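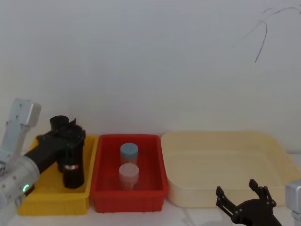 A student wrote in after last week's session to ask why we don't just close a trail when it gets muddy and open it again when it dries, and whether all this digging is worth the trouble if the mud goes away by itself every summer.

Great question, and it gets us straight into this week's topic. The mud goes away, but the shape of the trail doesn't go back! Every wet season leaves the tread a little lower and a little more cupped, so the next rain has an even better channel to run down. Closing helps (we'll come back to closures at the end), but water is what we have to deal with first.

Week 2 handout: Getting water off the trail
Wednesday, January 25, 2023

Three words to know before the field day

Tread: the surface people walk or ride on.
Outslope: the gentle tilt of the tread toward the downhill side.
Fall line: the path a ball would take if you let it roll down the hill. Water loves the fall line, and so do shortcuts.

A trail that follows the fall line is a ditch waiting for rain. A trail that runs across the slope gives water a chance to cross the tread and keep going downhill. When you look at a new route on a map, compare the trail grade with the grade of the hillside it crosses. If the trail is steeper than half the side slope, water will tend to stay on it. People call this the half rule, and you'll use it all the time once you have it in your head.

Flat ground is the sneaky case. A trail across a meadow looks easy and drains terribly, because there is no lower side for water to go to. Look for even a slight side slope nearby and move the route onto it if you can.

What happens to outslope

New tread is usually built with a nice outslope. Then feet and tires pack down the middle, loose soil collects along the outer edge, and you get a little ridge. That ridge is called a berm. It holds water on the tread just like a curb along a street. Pulling the berm back is the cheapest maintenance job there is, and I think the most satisfying one. You can do it with a hoe or a McLeod and see the change in a few minutes.

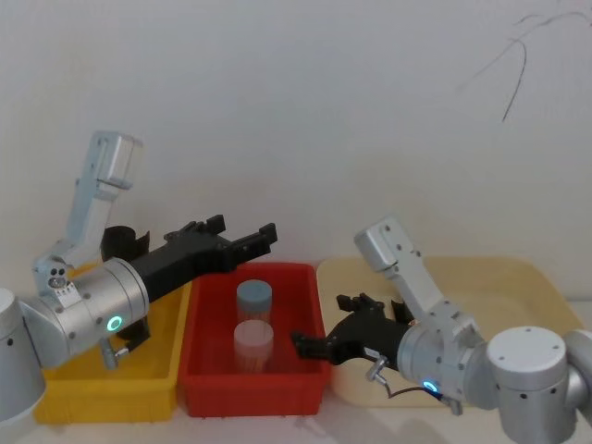
Open containers and two robot arms.

Grade reversals and drain dips

A grade reversal is a spot where a climbing trail drops for a few steps and then climbs again. Water coming down the trail can't get up over the rise, so it leaves. The best ones are part of the original layout and nobody walking through notices them. On an older trail we can add a shorter version, the drain dip (some crews say knick or rolling dip, depending on size, and you'll hear all of them).

Our practice trail is the Tallumeck loop at Holanda Park. It has 17 drain dips, built at different times and in very different moods! A few are beautiful. On the north side there is a stretch of more than 60 feet with no outlet at all, and you'll spot it by the gully. Take your time there. Where does the water come in? Where would it leave if you let it?

When you mark a dip, check these in order:

Is there lower ground beside the trail for the water to go to?
Is the outlet wide enough that leaves won't plug it the first fall?
Does the outlet send water onto another leg of the trail, or right into the creek?
Can a wheelchair or stroller get through the bottom if this is an accessible section?

That third one catches everybody. A switchback can pass the same water along from leg to leg, and the dirt goes with it. Muddy runoff should spread out through grass or leaf litter before it gets near the creek.
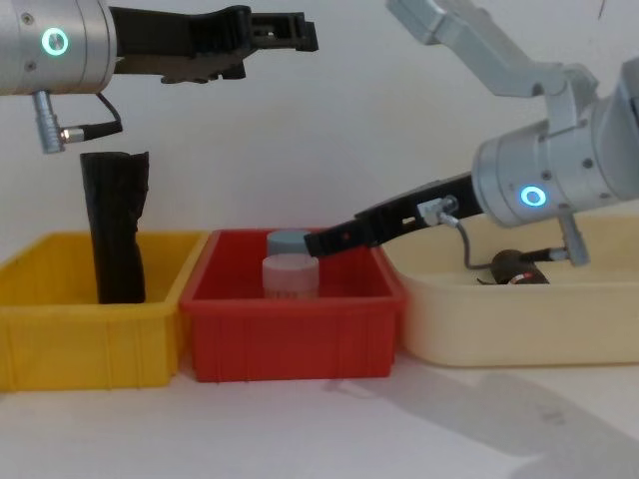
Jucélia Fagundes

Now, closures. The Gamska parks plan runs through 2032 and lists trail closures under seasonal operations. Read that section before the field day and notice how short it is. It says who may close a trail and where the sign goes. It doesn't say what "too wet" means, so staff have to judge on the spot.

A simple test is to walk the first stretch and look back. If your boots leave deep prints, or if you find yourself stepping off the tread to stay clean, that trail needs a rest. Walking around puddles is how a narrow trail becomes a wide one, and the plants on the edge take a long time to return.

Signs work much better when they name another place to go. "Loop closed, Brivanlow path open" gives people something to do with their afternoon. Put the sign at the parking area as well as at the gate, and take it down promptly when the trail reopens. A closure sign left up on dry ground teaches people to ignore the next one.

For the field day

Bring gloves, water, a pencil and the blank trail sketch from the first handout. Tools will be at the trailhead. Mark berms with a B, outlets with an arrow, and anything you're unsure of with a question mark. I love question marks, so please be generous with them.

Reading for next time: the chapter on culverts and small crossings. We'll walk the creek side in March, when there should be plenty of water to look at.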